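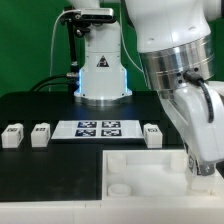

Cell 2, arm over the tray, marker board and tagged blocks on the table

Tag jitter at the tray, board pose is fine
Calibration and Perception > Fiducials

kessel_row
Two arm cell, fixed depth camera on the bracket, plus a wrist camera on the arm that does the picking. The four-tag board defines the table frame. Each block has its own small tag. The stack is Stolter for detection and frames, Pramitz for planning.

Board pose from the fixed camera is stable over a whole shift. Block poses are stable in translation but the rotation flips between two solutions every few seconds, mostly pitch. When a flip lands between the detection and the plan request, the planner gets a grasp that is tilted and either rejects it or produces a long detour through the wrist joint.

Last run was 649 picks. Failures were almost all of this type. I already filter translation with a short moving average. Averaging the rotation makes it worse, as expected.

Config:
detector.decimate = 2
detector.refine_edges = true
pose.method = single_tag
pose.max_age_ms = 120

odd_parity
Planar pose ambiguity. A small square seen at close to orthographic gives two minima with similar reprojection error and noise picks the winner. The board doesn't do it because you're solving over four tags with a wide baseline.

Set decimate to 1 first. You're throwing away corner resolution on the smallest tags you have. Then log both solutions and their error ratio. Stolter computes the second one and drops it unless pose.keep_alternates is on.

kessel_row
Decimate at 1 helped. Flips are down but still there. Error ratio sits close to 1 on the bad frames, so your explanation fits. Detection time went up but is still inside the age limit.

The same rotation error shows up after the grasp. I re-estimate the block in the gripper before the place move and that estimate flips too. 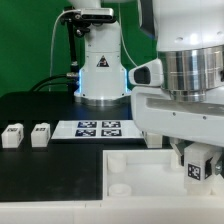

mulberry_ct: I'd stop estimating full rotation for anything lying on the table. You know the table normal from the board. Constrain the block to yaw only and the second solution goes away. For the in-hand case you have forward kinematics and a known grasp, so vision only needs to correct a small offset.

odd_parity
Disagree on the hard constraint. If a block is tipped against something, yaw-only will report it as flat with full confidence and the gripper will close on an edge. Use the normal as a prior to choose between the two solutions, and reject the frame if neither is within tolerance.

mulberry_ct
Check the reprojection residual after the constrained solve. A tipped block gives a large residual. Same protection, less code.

odd_parity
Large compared to what? On a tag that size a few degrees of tilt is under the corner noise. That is the reason for the ambiguity in the first place.

mulberry_ct
A few degrees doesn't matter to a parallel gripper with any compliance. A block that is properly tipped will be well above the noise.

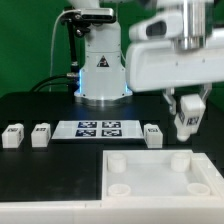

Photo: kessel_row / Jirkton cell log

kessel_row
Tried both. The prior with rejection is what I'm keeping on the table side. Yaw-only was smoother, but I leaned a block on the plate edge on purpose and the residual check passed it. Could be my threshold.

For the held block I went with mulberry's version: kinematics for rotation, tag for translation only. Place poses now repeat well enough that the planner stops choosing the detour.

One remaining problem. Detections taken while the arm is moving are smeared, and the 120 ms age limit lets them through if the arm stops right after. I'm gating on joint velocity at the image timestamp.

odd_parity
Make sure the timestamp is exposure and not arrival. The Kanagaratnam driver stamps on arrival by default, and with the color stream on that offset isn't constant.

kessel_row
It was arrival. Changed it and rerunning tonight with the gate on.

tarn_loop
Does keep_alternates work with the multi-tag solver? I get an empty list.

odd_parity
No, single_tag only.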